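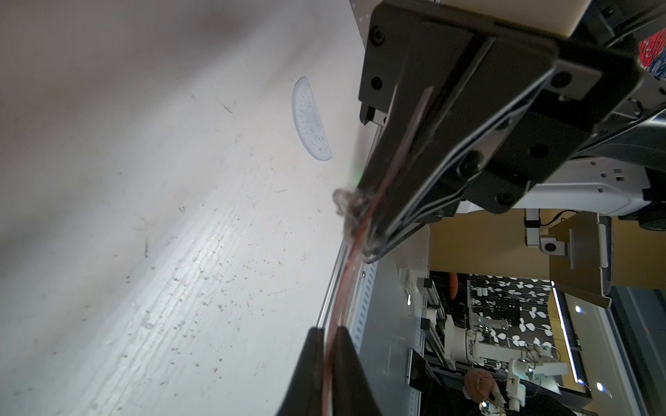

A pale blue protractor on the white table, crumbs and all.

How I Clean and Sort a Pile of School Rulers and Protractors

If you have kids, or you teach, or you just can't walk past a stationery sale, you have a drawer like mine. Mine had rulers in it from three different school years, plus set squares, stencils and a protractor or two that I'm pretty sure came home in the wrong backpack. I finally dealt with it this week and it was so satisfying (I know, I know) that I wanted to write up how I do it.

What you'll need

A big light-colored table or a white board to work on
A shallow tray with sides
A bowl of lukewarm water and a squirt of dish soap
Two soft cloths, one for washing and one for drying
A white eraser
An old soft toothbrush

Step 1: Dump everything out

Get it all on the table. Clear plastic is really easy to lose, and against a patterned tablecloth you'll be patting around for a set square that's right under your hand. Expect crumbs! Pencil dust, fuzz, bits of eraser, it all comes out. I don't bother wiping the table until the end.

Step 2: Wood in the tray, plastic on the table

Do this before any water comes near the table. Wooden rulers shouldn't get soaked, because they can warp and then you've got a ruler that rocks. I put all the wood in the tray, laid the long way so it stacks, and leave the clear stuff out where I can see it. 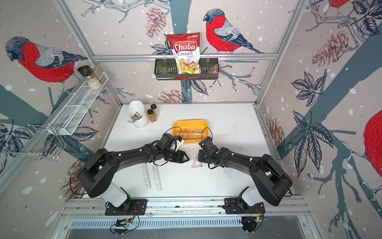 Wooden stencils go in with the wooden rulers, by the way. I used to keep them separate and it just meant two half-empty trays. And if your worktable is also your kitchen table, slide the spice jars to the back first. I once got paprika in the cut-outs of a plastic stencil and it took me longer to get out than the ink did.

Step 3: Wash the plastic

Swish each piece in the soapy water and wipe it with the cloth, going along the scale and not hard across it. Printed markings on the cheaper ones will rub right off if you scrub. Please skip the nail polish remover too, it clouds clear plastic and there's no fixing that. For the little circles and triangles in the stencil rulers, the toothbrush is perfect. Dry them right away so you don't get water spots.

Step 4: Erase the wood

Pencil marks on wood come off with the white eraser. Go gently near the numbers. For anything sticky, a barely damp cloth and then straight to the dry one. Ballpoint is there forever, I've made my peace with it.

Step 5: Check the edges

Run a fingertip along each straight edge. A nick will show up in every line you draw, so nicked rulers go in my glue-and-paint box. Chipped corners on a set square are fine as long as the edges you draw against are clean.

Step 6: Put it away flat

Long pieces on the bottom, then the set squares, then protractors on top where they won't get bent. I keep mine in the tray and slide the whole thing into the drawer. Last November I tried standing everything up in a jar and the thin ones had a curve to them by spring, so flat it is.

Posted 9 July 2021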